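Bandell puts four grippers through 1769 grabs and publishes the lot

Tuesday, for immediate release

Hello from the Bandell test bench! I'm Ilse De Haan, I look after gripper trials here, and I've been allowed to write this release myself (the usual version has far more capital letters in it). We've finished our first proper side-by-side comparison of parallel grippers and wrist cameras for two-armed shelf work, and from today anyone can read the results.

We wanted to help people who have to choose a gripper from a data sheet. Data sheets give you stroke and force and weight, and those matter, but they don't say much about how a set of jaws copes with a slippery packet of spaghetti lying at a slant on a wire shelf. So we bought a lot of spaghetti. We also picked up tissues, soft toys and other bits that bend, slide or squash, and set the arms to putting them on a rack and taking them off again.
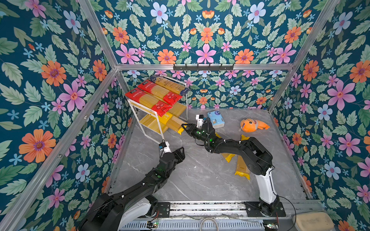
Each gripper got the same jobs in the same order, 30 goes at a time, with the same two arms and the same controller settings. The Bitard jaws were the quickest to close and I'd expected them to walk it, but they lost packets when they caught them right at the end, where the film is loose. The Gál pair was slower and much kinder to the wrapping. We ran both with hard fingertips and then with soft ones, which is how we get to four set-ups, and the soft tips helped the Bitard far more than they helped the Gál.

Cameras were the bigger surprise for me! We tried two wrist mounts, one high and one tucked in close, and 414 of the 1769 grabs were repeats with the mount swapped over. The high one kept the fingertips in view during the last bit of the reach, and misses on the lower shelf dropped noticeably. It does bump the shelf above if you come in steep, so mind your approach angle.

Everything ran on Clakumard, our own controller software, and I should say plainly that we sell it. The logs are in an open format so you can check our sums or run the jobs on something else.

The full report, the logs and the fingertip drawings are free on the Bandell website. We've also printed 3000 copies of a short summary for anyone who likes paper, and we'll post you one if you ask. Round two starts in April with tins and jars, and I'm taking suggestions for awkward shopping until then.

Press contact: Ilse De Haan, gripper trials, Bandell. Interviews and bench visits by arrangement, mornings preferred.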